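Mirari Folding Project
Data Collection Working Meeting, Minutes
Date: 7/6/18
Place: Clidgate, upstairs room
Present: Signe Forsberg (chair), Vidar Sundqvist, Märta Hellström, Jaqueline Robles (minutes)
By phone: Signe Amundsen, Midtbø

1. Last minutes
Approved with one fix. The item on gripper pads should have said the spare pads were ordered, not received. They are still on order. Vidar will call Plakura again.

2. Where the count stands
Märta has finished going through the folders and we have 453 usable shirt episodes! That is a great number and everybody was very happy with it. "Usable" means the episode has both wrist streams and the head stream, starts with the shirt open or in a heap, and has an end marker from the operator. Another 33 were set aside, most of them for a missing end marker. Märta thinks a good share of those can be rescued by hand, and she offered to do it (thank you Märta).

Signe A. asked if the set-aside episodes include failed folds. They don't. A failed fold with clean streams is kept and gets the "not finished" label. Signe F. wants this written at the top of the operator sheet, as two people have now asked her the same thing.

3. Starting positions
Long and very good discussion. Looking back over February, nearly every episode started with the hem facing the operator. The model trained on that batch does beautifully on a shirt laid that way and gets lost when the shirt is turned. Since then the team has mixed sideways starts, bunched starts and half-folded starts, and Vidar reports the newer batch is much more fun to teleoperate too, because you have to think about where to pick up.

Agreed:
- Operators draw a start card before each episode and lay the shirt as the card says.
- Sideways starts go both ways, neck left and neck right.
- No smoothing the shirt after the card is drawn. Wrinkles stay.
- The gray T-shirt stays in rotation. Add darker ones next, then something with long sleeves.

Neck to the right, both grippers in:

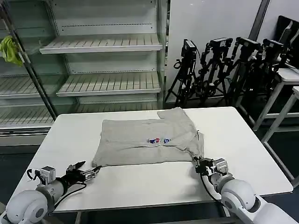 Wrist camera: 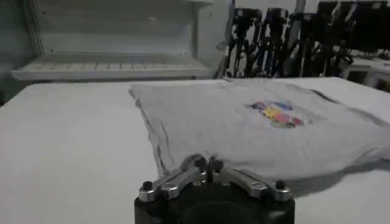

Left gripper on the bunched end:
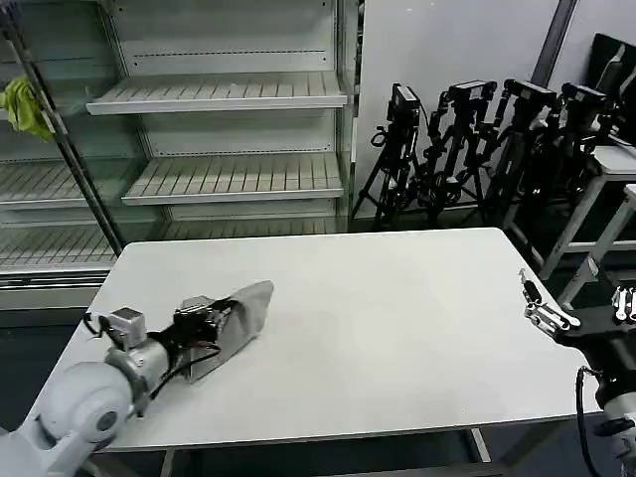
4. Wrist cameras
Vidar showed the side-by-side playback he built, with all the streams running on one clock. Big applause for this one. You can step through a grasp and see the moment where the head view loses the fingertips and the wrist view still has them. Märta found a grasp in it within a minute that she had labeled one second too late, so it is already paying for itself.

The wrist streams still start slightly after the head stream in some sessions. Vidar trims the front of the episode to match. Signe A. would like the raw files kept untrimmed as well, in case Midtbø wants to line them up in a different way. Agreed. Märta asked about disk space and Vidar said there is room until the long-sleeve batch, and then we will need to talk.

5. Labels
The present list has pick, pull, fold, flatten and release. Jaqueline asked for a "regrasp" label, which she has been typing into the notes field anyway. Signe F. was against more labels at first but came around after watching three regrasps in a row in the playback, all marked as pick. They really do look different. Regrasp is added from the next session on. Old episodes will be relabeled only if the training run shows it matters.

Question left open: does flattening with a closed gripper count as flatten or as its own thing? Signe A. will send a few clips from Midtbø so we can compare how they mark it.

6. Operators and breaks
We have two trained operators at present and would like a third. Jaqueline has done the practice set and loved it, so she will start on short sessions with Vidar next to her. Sessions stay at around 40 minutes with a proper break after. Märta plotted episode length against time into the session and you can see people slow down toward the end, and the folds get sloppier. We do want some variety in the data, but that kind we can get elsewhere.

Signe F. reminded everyone that hesitation is fine. If you stop to think in the middle of a fold, keep going and finish the episode. Restarting gives us a pile of perfect openings and very few endings.

7. Sharing with Midtbø
Signe A. can run our batch through their training setup as soon as it is copied over. She is eager to see how the turned shirts do, and so are we! The held-out test starts will be picked by Signe F. alone and kept off the operators' cards.

8. Other business
The operator chair has been fixed. The foot pedal for the end marker sticks now and then, so please look for the green light before you lift your foot. Vidar has a new pedal coming and will swap it between sessions.

Actions
Vidar: call Plakura on the pads; swap the pedal; keep untrimmed raw files
Märta: rescue the set-aside episodes; copy the batch to Midtbø
Signe F.: start cards; held-out test starts; line on failed folds for the operator sheet
Signe A.: flattening clips; first training run
Jaqueline: add regrasp to the label list; buy dark shirts in mixed sizes

Next meeting when the first results are back from Midtbø. Märta chairs, Vidar takes minutes.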